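3.2 Gathering the Demonstrations

When we first sat down to plan the Releck collection, we had hoped to gather everything in a single place and with a single kind of object, and we are glad now that we were talked out of it. The final set holds 1240 demonstrations, all of them recorded by people who steered the arm by hand with a controller while the wrist camera and the joint readings were saved side by side. Our operators were mostly students and friends of the Tridach group, and we owe them a good deal of thanks, as well as an apology for the long afternoons.

We asked each operator to work from a chair, close to the arm, and to take whatever path to the object felt natural. Early on we had written a strict script for the approach, the grasp and the lift. Ľubomír Matoušek, who trained most of our operators, noticed that people following the script moved stiffly and tended to stop just before closing the fingers, and the first models we trained picked up that same little pause. We threw the script away and kept only the starting pose and the goal.
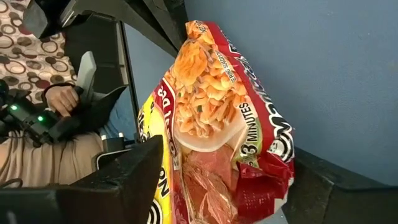 Figure 3. Packaged food during collection, from the wrist camera. The operator's controller is at left.

Soft packaging deserves a few words of its own. A box or a can looks much the same from one trial to the next, but a plastic bag takes a new shape every time somebody handles it, and its shine moves with every fold. We decided early that we would not smooth the bags out between trials – a kitchen shelf is never that tidy – and so the wrinkles, the glare and the half-hidden lettering are all part of what the model has to learn from.

Each demonstration was then watched from start to finish by a second person, who marked the moment of first contact and noted whether the goal had been met. Failed attempts were kept under their own label. Alaric Quintanilla argued for this from the beginning, and Section 5 shows what those failures were worth once we began training the Menon policy on them. Camera views were left uncropped, with the fingers and the operator still in them, so that the model would see in training just what it would see at run time when someone happened to be sitting nearby.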